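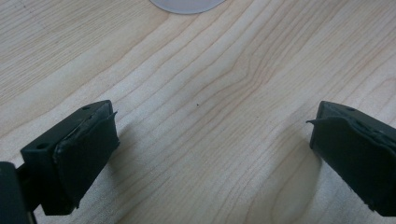
Batomitz opens Sernum to everyone who has ever lost a customer at the login screen

Henudbridge, 2022-11-30

I've been wanting to write this one since March, so forgive me if I run on a bit. As of this morning, Sernum, our customer feedback tool for small software teams, is out of its closed trial and anyone can sign up — no waiting list, no sales call, no form asking how big your company is.

I started Batomitz because I was fed up with surveys. You know the sort: you've just opened an app to pay a bill and up pops a box wanting marks out of ten. I close them, my mum closes them, and the product team ends up reading answers from the handful of people who were already cross. Sernum asks one short question at the point where somebody gives up on a task, then groups the replies by screen so you can see where the trouble is.

More than 200 teams used it during the trial, and they were wonderfully rude about the first version (thank you!). The reply inbox has been rebuilt twice on the strength of what they told us. It now sorts in 8 languages, and you can finally mute a question without deleting its history, which I must have been asked for every single day.
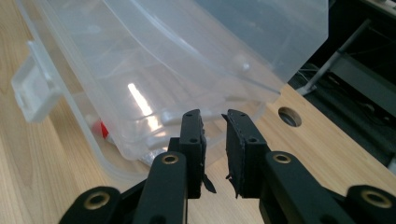
Exporting was the other big moan, and fair enough. In the old version every reply came out in one enormous file, and finding anything was like taking a big clear plastic storage bin, tipping it on its side on the table and rummaging. Exports are now split by screen and by week, and they open in any spreadsheet.

Sernum also connects to Mahama, our release notes tool, so when you fix something you can write back to the people who complained about it. That's my favourite bit by miles.

Prices start at £7 a month for one app. Teams from the trial keep their old rate for as long as they stay with us, and charities in Henudbridge can have it free — just write to the Batomitz press desk and ask for the local plan. Press accounts and screenshots are available from the same desk.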